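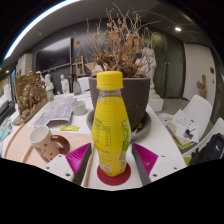 Plumell Everyday Reading Program
Progress report to the Ng Fund
Submitted 23/01/2024 by Lai-ching Huang, program coordinator

Period covered

This report covers the work done under the current grant from its start in June to the end of the year. The grant pays for evening reading classes for adults in Plumell, a set of printed materials, and training for the people who teach. A separate budget sheet has been sent to the fund office.

Classes

The evening classes opened on schedule at the Nenetus Street branch library. We had planned to run a single mixed class, but the range of reading levels was too wide for that. Some learners were reading short news stories with little help. Others were still working on the sounds of letter pairs. After the first month we split the group into two classes on separate nights. This used up more room time than we had budgeted. The library agreed to keep the hourly rate the same.

Attendance was good through the summer and weaker in the fall. The drop lines up with a shift change at the Pronico packing plant, where many of our learners work. Several of them moved to evening shifts and could not attend. We started a late morning class for that group in the meeting room of the Plumell credit union. It meets once a week, and most of the learners we lost have come back to it.

The lessons use printed matter that people deal with at home and at work: bills, bus schedules, school notices, food and household labels, lease agreements, appointment letters. Learners bring in what they have been struggling with, and the teacher builds part of the lesson around it. Labels and forms take the longest to teach. The print is small, the words are short on context, and tables have to be read in two directions. We now give a full lesson to tables alone – how to find the row, how to find the column, and what the heading at the top is telling you.

Printed materials

The application promised a workbook in two parts. Part 1 is finished and in use. Siebe Dijkstra wrote the text and tested it with the lower-level class before it went to the printer. The first print run was 2000 copies. We gave 1407 of these to learners, neighboring programs, and the county jail library, and the rest are in storage at the branch.

The main complaint about Part 1 is the type size in the exercise sections. It looked fine on screen and is too small on the page. Older learners in particular had trouble with it. The corrected pages have been laid out again in a larger size and will be used in the next printing. Until then, teachers are handing out enlarged photocopies of units where the problem is worst.

Part 2 is late. It was due in the fall and is still in draft. The unit on leases had to be rewritten after a housing lawyer read it and found that our sample lease used terms that do not apply in this state. The unit on medical letters is done. The unit on pay stubs is with a reader now. We expect to send the whole of Part 2 to the printer in the spring, and we ask that the printing money for it be carried over.

Teacher training

Training was given as a full Saturday session followed by shorter evening meetings. The Saturday session was too long. By the afternoon people were tired, and the part on giving feedback got rushed. The next round will be split over two mornings.

One point came up at nearly every meeting. Teachers were correcting too many mistakes at once when a learner read aloud. We have asked them to let a learner get to the end of the sentence before stepping in, and to choose one thing to work on. Siebe sat in on classes in November and December and reports that this is going better in the higher-level class than in the lower one, where the silences are longer and teachers find it harder to wait.

Measuring progress

Each learner reads a short passage with a teacher when they join and again after twelve weeks. Most learners who stayed that long moved up at least one level on our scale. We would be careful about reading too much into this. People who were not getting anything out of the class are more likely to have left before the second reading, and we have no score for them.

We also ask learners to name something they want to be able to read. Answers have included a union contract, a grandchild's report card, the instructions for a furnace, and the driver's manual. This has been more useful for planning lessons than the level scores.

Spending

Spending is close to budget overall. Room rental is over by $2000 for the reasons given under Classes. Printing is under, since Part 2 has not gone out. Travel for teachers was hardly used, and we propose to move that line to room rental if the fund has no objection.

Next six months

The late morning class will go on through June. Part 2 will be finished and printed, and the corrected pages of Part 1 will go in with the next order. We have started talks with Pronico about holding a class on site at shift change. The plant has a suitable room, but there is an open question about whether workers from other employers could come in to use it. We would prefer a class that is open to anyone and will report back when we have an answer.

We need a decision on the printing carryover before the spring order is placed. Questions on the budget sheet can go to Lai-ching Huang, and questions on the workbook to Siebe Dijkstra.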